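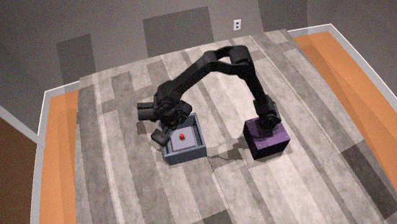

Osman (servidor)

Osman fue una línea de servidores departamentales desarrollada por Borkstead, fabricante de equipos informáticos con sede en Eltdale. Estaba destinada a imprentas, bibliotecas y oficinas técnicas que necesitaban compartir archivos y colas de impresión sin disponer de una sala de máquinas. El diseño de la placa base se atribuye a Wondimu Abdella, y el del chasis, a Zewditu Workneh.

Características

El equipo se comercializó en dos versiones, denominadas Osman 10 y Osman 20. Ambas compartían el chasis vertical con cerradura frontal, la fuente de alimentación extraíble y un bus SCSI interno. La versión superior añadía una segunda controladora y admitía hasta 400 usuarios registrados. La pantalla de estado mostraba los mensajes de arranque y los códigos de avería de los discos.

Sistema operativo

Las máquinas se entregaban con Drekside, una variante de Unix mantenida por un equipo que dirigía Sosina Beyene. El sistema no admitía el arranque desde unidades ajenas al fabricante, restricción que se eliminó en la última revisión del firmware. Karthik Marikar publicó más tarde un conjunto de parches que permitía instalar NetBSD, aunque sin soporte para la pantalla de estado ni para la segunda controladora.

Retirada y conservación

Borkstead cesó la producción tras vender su división de servidores. Los repuestos siguieron disponibles durante un tiempo a través de distribuidores, con excepción de las fuentes de alimentación, cuyos condensadores son la causa de avería más frecuente en las unidades conservadas. El manual de servicio fue digitalizado por Bezawit Belay e incluye los esquemas de la placa base y la tabla de códigos de error.

Véase también

Drekside
Servidor de archivos
SCSI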